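My Grandmother's Bowl, and Everybody Else's

I have been thinking about candy dishes for most of a year now, which my husband says is too long.

It started when we cleared out my grandmother's place in Nalgate and my cousin and I nearly came to blows over a pressed-glass bowl with a chip in the lid. The bowl is worth nothing. I looked it up! But every one of us grandkids learned to lift that lid without letting it clink, and every one of us got caught anyway, and I wanted it badly. My cousin got it. I got the toaster.

So I began asking people what their families kept in the dish, and oh boy, do people want to talk about this. A woman in line at the pharmacy told me about butterscotch disks that had fused into a single lump by the time she was in second grade, and how her aunt would take a butter knife to it when company came. My dentist's family had a dish of pastel mints that you were allowed to look at. My neighbor grew up with a coffee can of peppermints in the garage, next to the motor oil, and he says he still can't smell one without the other.

The best talker of the bunch was Elżbieta Borkowska, who ran the candy counter at the old department store in Omlow until it closed. I drove 100 miles to see her and she had coffee on before I got my coat off. She told me December was a blur of ribbon and sore feet, and that the rest of the year the same customers came in for the same quarter pound of the same thing. Men bought licorice and said it was for their wives. She didn't believe them.

"You never put the good chocolates in the dish," she told me. "The good chocolates go in the bedroom."

I wrote that down twice. My grandmother did exactly this! We found the box behind her winter hats.

What I didn't expect was how much people disagree about wrappers. Elżbieta is firmly for them. Unwrapped candy picks up the smell of the house, she says, and in her day the house smelled like cabbage. I was raised on unwrapped (ribbon candy, mostly, with a little lint on it) and I turned out fine, but I've come over to her side. I like the crinkle. I like that a kid has to commit. 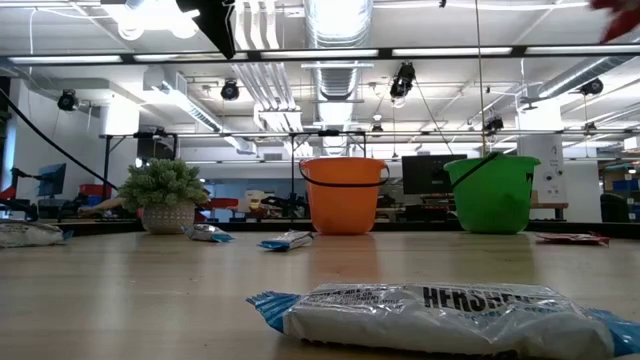

Anyway, I finally bought a dish of my own, at a yard sale in Wesatau on 21st July. It cost me 2 dollars and it's ugly, a sort of mustard color, with feet. The first week I filled it with root beer barrels and felt very grown up. The second week I was eating them over the sink at eleven at night, so I switched to cinnamon, which I don't like, and that's lasted pretty well.

My niece came over last weekend and I heard the lid from two rooms away. I let her think she got away with it. She took three.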